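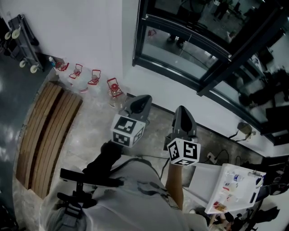 June, after lunch. Back on the small-parts demos for Candudano, and my wrists know it! Rungnapa wants 105 clean takes before we train anything, and we have 90. I moved my starting pose over toward the tray on the white table, so the reach is shorter – much nicer.

Aslak thinks I close the fingers too fast. Fair. Slower on the next batch, then I'll replay a few with him.
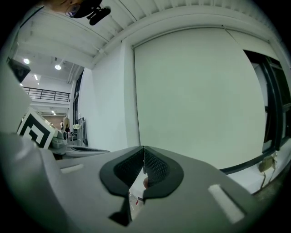 Finger pads and small part, wrist view.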